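9th March

Budget day! I have been looking forward to this since January and it did not disappoint. I was up early with the coffee and the big notebook, going over what we want for the second picking cell at Restholm, and by lunch I had filled four pages and crossed out most of one.

The arm is the easy part. We'd stay with KUKA, everyone is used to it, and the spare parts shelf already makes sense. What I want to talk about is everything around the arm, which is where the last plan (the Kisum one) went so badly short. Cables, clips, clamps, bins, a proper stand. I had put down 1000 for "sundries" and laughed out loud when I added up the real list. Cable sleeves alone come to 80 a set and I want 2 sets, one on and one in the drawer.
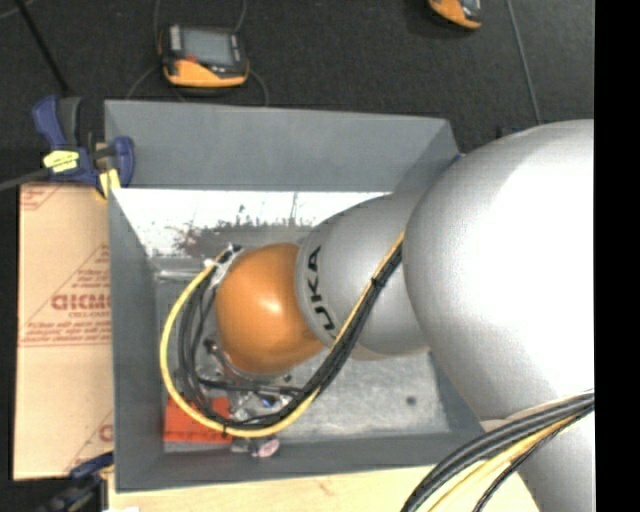
Then the gripper question. Kwofie sent their quote and it is better than I dared hope, with a lead time of 22 days if we order the standard fingers. I'd love the softer ones too, for the small round stuff, but they can wait until summer. I keep going back and forth on it – the soft ones would open up so many more items! – and then I look at the total and behave myself.

Bins: I want to try three depths before we buy a stack. Shallow with sloped sides is my favorite so far. Clamps are cheap, so buy plenty. I also wrote "BENCH??" in the margin and underlined it twice, and I still don't know if I meant a new one or moving the old one over by the window.

The project needs a name for the form, so I put Nana, after the boat. It fit in the box.

Still to do: ask about shipping on the controller, measure the doorway again, find last year's electrician's bill. Stayed up too late drawing the floor plan on graph paper and enjoyed every minute. The new cell fits if the cabinet goes on the left.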